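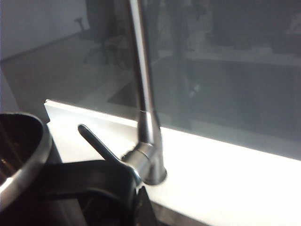

1/ Fil sur l'eau du robinet, le calcaire et ce que ça fait à un couple. Installez-vous, remplissez la bouilloire, regardez ce qui flotte dedans.

2/ Quand on a emménagé ici en mai, l'agent immobilier nous a vanté la lumière, la proximité du tram, le local à vélos. Pas un mot sur l'eau. Au bout de quinze jours, la douche donnait trois jets dont un vers le plafond.

3/ J'ai grandi en Bretagne, sur du granit. Chez mes parents l'eau est si douce qu'on n'arrive pas à se rincer les mains. Je croyais que le vinaigre blanc servait à faire des cornichons.

4/ Premier réflexe : la bandelette. On la trempe, on attend une minute, elle change de couleur et on la compare à un nuancier imprimé par quelqu'un qui n'aime pas les gens. Entre « dure » et « très dure », il y a deux violets identiques. J'ai choisi le plus cher à corriger, évidemment.

5/ Petit rappel pour ceux qui ont dormi en chimie (j'y étais, je dormais) : en France on parle en degrés français, °f avec un f minuscule. Avec une majuscule, ce sont des Fahrenheit et votre eau est gelée.

6/ Un degré français = 10 mg de carbonate de calcium par litre. Vous trouverez le chiffre de votre commune en ligne ou en mairie. Sur la feuille affichée chez nous, il y avait aussi une annonce pour un chaton.

7/ Deuxième étape, le démarchage. J'ai eu le malheur de remplir un formulaire. Le lendemain, un commercial de chez Zosteo était dans ma cuisine avec une mallette et une éprouvette. Il a versé des gouttes dans mon eau, l'eau a fait des flocons. Il a pris l'air du médecin qui referme la porte avant de parler.

8/ Devis : 1269 euros pour l'adoucisseur, pose non comprise, sel non compris, contrat d'entretien « vivement conseillé ». J'ai demandé ce qui se passait si on ne faisait rien. Il a regardé ma cafetière et il n'a rien dit. Très fort.

9/ Concurrence : De Bruijn, 900 euros, posé. L'appareil fait la taille d'un enfant de CP et va sous l'évier, là où se trouvent déjà la poubelle, les éponges et un sac rempli de sacs.

10/ Je précise pour les juristes du dimanche : nous sommes locataires. Le propriétaire, consulté par mail, a répondu « eau potable = pas de souci ». Avec un pouce.

11/ Entre alors Nele Wuyts, ma voisine du dessus, qui vit dans l'immeuble depuis 8 ans et a enterré deux machines à laver. Sa doctrine : acide citrique en poudre, pas d'adoucisseur, pas de boule magnétique, et on ne discute pas avec les commerciaux sur le palier.

12/ Les aimants, justement. Mon beau-frère Marthinus Botha en a clipsé un de marque Vunov sur son arrivée d'eau. Je lui ai demandé si ça marchait. Il m'a répondu que l'eau était « plus ronde ». Il en a commandé un deuxième pour la maison de vacances.

13/ La recette de Nele pour la bouilloire : une cuillère à soupe d'acide citrique, un demi-litre d'eau FROIDE, on laisse une demi-heure, on rince deux fois. Pas d'eau bouillante, sinon ça peut former un dépôt encore plus pénible à enlever que le premier. Pas de javel à côté, jamais, sous aucun prétexte.

14/ Pour le pommeau de douche : un sac congélation, du vinaigre, un élastique, une nuit. Au matin la salle de bains sent la friterie, mais les jets vont tous dans la même direction.

15/ À ne pas faire : vinaigre sur le marbre, la pierre calcaire, le terrazzo. Le marbre, c'est du calcaire qui a réussi. L'acide ne fait pas la différence. Le rebord de ma fenêtre porte désormais un rond mat de la taille d'une tasse, merci de ne pas en parler au propriétaire au pouce.

16/ Question thé. Une amie m'a rapporté de Bedidcombe un thé noir magnifique, boîte en fer, notice de deux pages. Avec notre eau : pellicule irisée en surface, goût de trottoir. Avec une carafe filtrante : très bien. J'ai donc acheté la carafe. On me vend maintenant des cartouches jusqu'à ma mort.

17/ Bilan au 19 juin 2022 : adoucisseur zéro, carafe une, acide citrique un seau entier (le petit format était en rupture). Le commercial de Zosteo a rappelé deux fois. Je réponds que l'eau est plus ronde.

18/ On me demande en commentaire si l'eau dure est mauvaise pour la santé. Pour ce que j'en ai lu, non, c'est du calcium et du magnésium. C'est mauvais pour les résistances, les verres et l'ambiance au moment de vider le lave-vaisselle.

19/ Et pour celui qui écrit « il suffit d'essuyer après chaque usage » : je vis avec quelqu'un qui dit la même chose. On cherche un deuxième torchon.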